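# Murkitz Footbridge Deck System

The Murkitz is a modular deck for pedestrian and cycle bridges, made for short crossings over canals, drainage channels and park streams. It comes as flat panels that bolt to steel or timber main beams. Two people can set a panel by hand once the beams are in place.

The system was drawn up by Gemechu Kahsay for the canal crossing at Gotarville, where the old deck had to come off and the new one go on while boats kept moving underneath. Khattak now makes the panels for general sale from its works in Kuswood.

## Panels

Each panel is ribbed aluminum with a bonded grit surface. The ribs run across the walking direction and drain to both edges, so there is no need for a center gutter. Panel thickness is 40 mm. A standard panel weighs 88 pounds, and half panels are available for the ends of a span.

Colors are light gray, sand and dark green. Other colors can be ordered in August for the winter production run, with a minimum order of one full span. 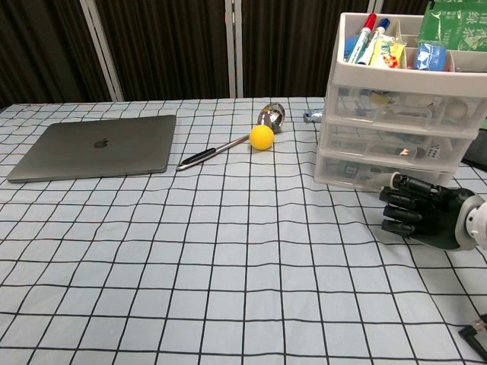 *Closed laptop and a long metal spoon or ladle on a pale blue grid cloth.*

## Fixing

Panels are held with clamps from below. No holes are drilled in the main beams, which helps on older bridges where the beams are staying and the owner doesn't want the coating broken. The clamps fit flanges of the usual widths. For timber beams, order the side bracket kit.

Leave the expansion gap shown on the layout drawing at each abutment. The gap is covered by a hinged plate - it lifts for cleaning and locks with a hex key.

## Railings

The deck edge has a continuous slot for railing posts. Posts can go anywhere along it, so the spacing can follow local rules or match an existing railing on the approach path. We supply posts and a plain top rail. Mesh infill is sold separately.

Lighting cable can run in the same slot under a snap-in cover. The cover should go on after the posts have been tightened.

## The Gotarville crossing

The first installation used 223 panels on a curved deck with one widened section for benches. The curve was made with tapered panels cut at the works, and these are now a catalog item. Replacing the deck took almost 2 weeks.

## Ordering

Send a plan of the bridge with beam spacing, clear width and the type of railing you want. Khattak will return a panel layout and a price. Samples of the grit surface are free - ask for coarse if the bridge has a ramp at either end.

Spare clamps, end plates and touch-up grit are kept in stock at Kuswood. Tapered panels are made to order.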